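Introduction to Local Government
Handout 6: How a council replaces a mayor between elections

Read this handout before the seminar. The case is the town of Borby, where the mayor resigned and the council had to find an acting mayor until the regular vote in July.

1. Who decides

In Borby the council has 55 seats. The town charter gives the council 2 weeks to elect an acting mayor from its own members. If no candidate gets more than half of all seats, the choice goes to the district governor in Plerkow. Please notice the words "all seats". A member who stays at home has the same effect as a member who votes against.

2. What is the majority

Half of 55 is 27.5, so a candidate needs 28 votes. Many students write in the test that a majority of the present members is enough. For ordinary decisions it is enough, but for this election it is not.

3. Powers of the acting mayor

The acting mayor signs documents, leads the meetings and can spend money which is already in the budget. He or she can not dismiss the heads of departments and can not sell town land. In Borby there was a long dispute about the second point, because a contract for the Druvasell market hall was waiting for signature. The court in Plerkow decided that the contract must wait for the elected mayor.

4. Independent candidates

For the regular election, a candidate without a party must collect 1,000 signatures from registered voters. One independent candidate handed in 2,433, but the election office still had to check each of them against the register. Signatures from the village of Kapoor were not valid, as it belongs to another municipality. 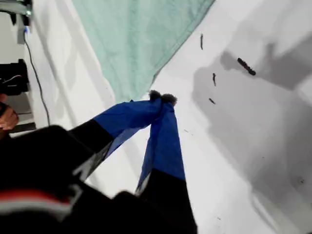
5. Questions for the seminar

Should an acting mayor be allowed to stand in the regular election? Give one argument for each side.

Why does the charter send the decision to the governor, and what would change if the council could simply vote again?

Bring your answers on one page, written by hand or printed. The text of the charter is in the course folder, and you need only chapters 3 and 4.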